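Projects > Biteo > Frequently Asked Questions

Print this page | E-mail this page

Biteo FAQ

Biteo is a two-armed machine for folding laundry, built at the Somport shared workshop in Bruvomton. These are the questions we get most often by mail and at open evenings. If yours is missing, write to the workshop address and put Biteo in the subject line.

Is Biteo a kit?

No. We don't sell anything. The parts list, the drawings and the software are free to copy, and you build it yourself from stock material and bought motors. Some parts need a small milling machine. If you don't have one, a drill press and a good file will do for the brackets, but the finger linkages come out sloppy that way.

How much room does it need?

A sturdy table with a clear space behind it for whoever is working on the machine. The arms reach over the near edge of the table, so the table height matters. Our drawings assume a top 30 inches from the floor. If yours is different, change the table height in the settings file before the first run. Get it wrong on the high side and the fingers press into the tabletop. We have bent a pair of linkage plates like that.

Why a white table?

Most of our practice clothes are bright, and the software finds the edge of a bright cloth on a white top without much trouble. White shirts on a white top are a known problem. Put a dark sheet down first if you need to fold them.

How do the fingers hold cloth without tearing it?

The gripper has angled aluminum linkage plates that carry a pair of small dark pads. The pads meet in the middle with a narrow gap. Thin cloth has to be lifted into a small ridge before there is anything to pinch, so the approach is slow, and the force limit in the software is set low. Leave it low until the machine has run for a while.

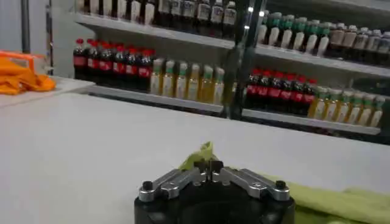

Gripper fingers with a raised fold of green cloth behind the pads.

Check the screws at the outer ends of the fingers every week. They work loose, and the first sign is usually that the tips no longer line up. Thread locker helps. Use the medium kind, or you will never get the plates apart again.

Can I use a different gripper or hand?

Yes. The wrist bracket has a plain bolt circle with 6 holes, and anything that fits it and runs on the same supply can be mounted. You will have to enter the new length from wrist to fingertip. We have tried suction on cloth and gave it up. Soft rubber tips hold well but pick up lint and need wiping down.

Where did the bracket drawings come from?

The wrist bracket is adapted from one published by Şimşekoğlu, a small machine shop that put its older fixtures online. We moved the holes and made the plate thicker. Their terms allow copying as long as the name stays on the drawing, so please leave it there.

What can it fold?

T-shirts, hand towels and napkins. Pants work if they are laid out flat by hand first. Socks, fitted sheets and anything with a hood do not work, and we aren't working on them at the moment.

T-shirts were the first real target, and most of the settings in the download were tuned on them. The machine takes hold of the two lower corners, one with each hand. It helps a lot to start with a shirt that has been smoothed out. A crumpled one has to be opened up first, and that part of the program is still the weakest. 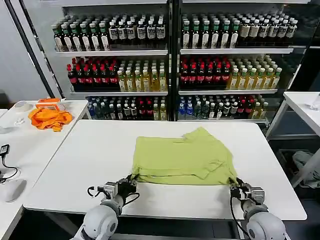

Both hands at the lower corners of a lime-green T-shirt.

How long does one shirt take?

Up to 7 minutes, counting retries. A person is much faster. If speed is what you want, this is the wrong project.

Why do the cables run outside the arms?

It makes them easy to replace. Running them inside looks better, but on our first arm a wire broke at the elbow and we had to take the whole thing down to find it. Leave a loop at each wrist big enough for the full turn in both directions. Move the wrist by hand with the power off and watch the loop before you tie anything down. Keep ties away from the joint housings.

Does it need cameras on the wrists?

One overhead view is enough for finding the shirt. A small camera at the wrist is useful for the last inch or so, when the hand hides the cloth from above. You can build without it and add it later. The software starts up either way and prints a warning if the wrist view is missing.

What about reflections?

Glass doors, mirrors and shiny tabletops can all confuse the edge finder. The setup program lets you draw a border around the table, and everything outside the border is ignored. Do this even if your background looks plain. Redo it whenever the table or the head camera has been moved.

Is it safe to stand next to?

Treat it like any other shop machine. Keep a stop button where you can reach it without leaning over the table. Tie back long hair and take off lanyards. Nobody puts a hand between the arms while the power is on, even to straighten a sleeve. Pause the program, wait for the arms to settle, then reach in.

The arms are not strong, but a falling arm is heavy enough to hurt. They drop when power is cut unless you have fitted the springs shown on sheet 6 of the drawings. Fit the springs.

How long does a build take?

We logged 60 evenings in the workshop, with a lot of that spent on things that were later thrown out. Working from finished drawings should be quicker. Wiring took us longer than the metalwork.

The hand closes but the cloth slips out. What should I check?

Clean the pads with a little rubbing alcohol first. Then look at whether the pads meet squarely. If only one corner touches, loosen the linkage screws, close the hand on a strip of card, and tighten them again. Raise the force limit only after that, one step at a time.

The left arm stops partway and the right one keeps going.

This is almost always the left elbow plug. Push it in until it clicks. If the fault comes back, update to the May release, where both arms stop if either one reports a fault.

Can I see it running?

Yes, on open evenings at Somport, from 7 p.m. Bring a T-shirt if you like. Plain ones without a large print work best.

Print this page | E-mail this page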